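Home Workshop Kitchen Garage Laundry About

Workshop > Computers > Taking a PC apart in order

What a robot taught me about opening up an old computer

I spend my days in the lab at Meltthorpe, where we study how robots learn to service desktop PCs, and my evenings at a bench in the garage doing the same thing by hand, much worse. After a couple of years of this, the work has leaked into my home habits, and my friends keep asking for the tips, so I'm putting them all on one page!

A little background first. Our project is called Gamora, and the question behind it is pretty plain: does a robot do better at swapping parts if every part has one fixed spot to go to? We ran each job two ways. In one set the arm could set parts down anywhere on the table that looked clear. In the other it had to use a slotted holder next to the case. Same parts, same order, same starting position. With the open table it finished 57 percent of the jobs without help. With the holder it finished 87 percent. Niamh Mac Mathúna, who ran most of the trials, had bet me lunch on a smaller gap (I had the soup).

Most of the misses on the open table came at the picking-up stage. A memory stick lying flat is a miserable thing to grab, for a gripper or for my thumbs. So, on to your bench.

1. Lay the tower on its side

Side panel off, board facing up. If you work with the case standing, you're fighting gravity and your own shadow the whole time. Unplug it first, of course, and hold the power button down for a few seconds.

2. Give every part a parking spot before you touch a screw

Stand things up if you can. Drives and cards are so much easier to take hold of on edge, and you can read the labels. Our holder is a gray plastic tray with vertical slots, and we put it on the left of the case, close in, so there's hardly any distance to travel. At home I use an old letter rack from Punness, plus an anti-static bag for anything with bare contacts.
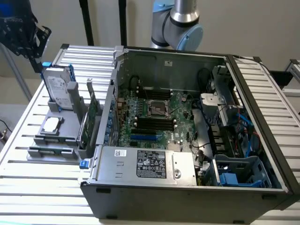

3. Leave the drive in its caddy

The hard disk in our tray is still in its blue caddy, and mine stay in theirs at home too. You get something decent to hold, and it goes back in the right way around. Pull the caddy off only if you're replacing the drive itself.

4. Put the processor back early

With the memory out you have loads of room around the socket. Lift the bracket, line up the corner mark, lower the chip straight down and don't push. The robot gets 7 tries at this before we call the run a failure, but you should stop at one bad feeling and look again.

5. Wait before you wiggle

Bilyk, our control software, pauses for 30 milliseconds after contact and checks the force before pressing on. I can't do milliseconds, but I do stop when a memory stick first touches the slot, see that both ends are level, then press until the latches click. I haven't bent anything since I started doing that.

6. Go back in reverse

Empty the rack from the last slot you filled to the first. If there's something left standing in it when you reach for the side panel, put the panel down again.

We're trying screws next, which so far means a lot of crawling under the table in Meltthorpe with a magnet on a stick. I'll add a section when I have something useful to say about them.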